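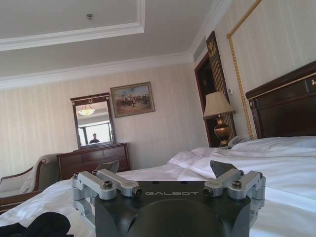
What changes for guests under the new linen policy? Sheets and duvet covers will be changed every three nights, or sooner on request.

NIRKBERG, Sep 20, 2023 - Besevo, operator of the Jardine and Junine hotels, will apply a single linen schedule at both properties from January. Sheets are now changed daily at the Jardine and every 2 nights at the Junine.

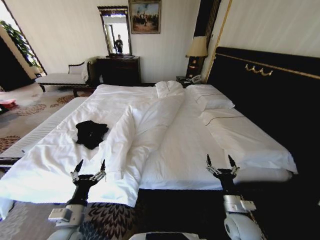
Wash loads at the two hotels are expected to fall by nearly 30 percent. The schedule covers sheets, pillowcases and duvet covers - towels are handled separately. White bedding, such as the duvet and pillows set against a black headboard, will be kept. Stays of 14 nights or more include a full change of bedding each week.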